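Unit 6: Reading Trading Volume
Applied Market Analysis, Kenena School of Business Studies
Evening section

Purpose of this unit

Units 4 and 5 dealt with price alone. In this unit we add volume, meaning the number of shares that change hands in a given period. Students are expected to have read the chapter on order types before the session and to bring the worksheet from Unit 5.

1. What volume records

Every trade has a buyer and a seller. A day with heavy volume is therefore not a day with "more buyers than sellers," although the phrase is common in the press. Volume records how much stock was exchanged. Whether the exchange took place at rising or falling prices must be read from the price series.

In the practice data, Palma trades 3,000 shares in an ordinary session. The figure is small, and it has been kept small so that the calculations can be done by hand.

2. Average volume

A single day's volume has little meaning until it is compared with what is normal for that stock. The usual comparison is a simple moving average of the last 50 sessions. Divide the day's volume by the average to obtain relative volume. A reading of 1.0 is ordinary. In this course we call a reading of 2.0 or higher "heavy" and a reading of 0.5 or lower "light." Other textbooks draw the lines elsewhere, and students should state which limits they are using in any written work. 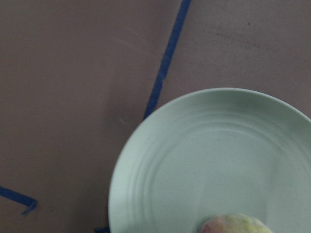
Tove Ingvarsson

3. Volume and breakouts

A breakout occurs when the price closes outside a range that has held for some time. Many analysts look for heavy volume on the day of the breakout and treat a breakout on light volume with caution. The reasoning is that a move in which few holders took part may be easily reversed.

The Danano series illustrates the point. The stock spends 34 sessions in a narrow range and then closes above it. Relative volume on that day is 1.1, and the price is back inside the range within the week. The Pimska series shows a similar range, but relative volume on the breakout day is 2.6 and the advance continues. Two cases prove nothing, of course – they were chosen to show what the terms mean.

4. Common errors

Holiday sessions. Volume is often low on shortened trading days. Mark these sessions in your table before you compute the average.

Stock splits. After a two-for-one split, the same dollar value of trading appears as twice the number of shares. Unadjusted data will show a jump in volume that has no meaning.

Index changes. When a stock enters or leaves an index, funds that follow the index must trade it. The resulting volume says little about opinion on the company.

5. Assignment

Using the Palma series, compute relative volume for each of the last ten sessions. On the final day the series shows 3,103 shares traded. State whether this is heavy, light or neither, and show your work. Then write one paragraph on whether volume supports the closing price move that day.

Assignments are due Sat 10 June and may be handed in on paper or through the course page. Questions on the data tables should go to Baldur Lund, who holds the corrected version of the Danano file. Students who downloaded that file before the correction should replace it.

Reading for Unit 7: the chapter on market breadth, first half only.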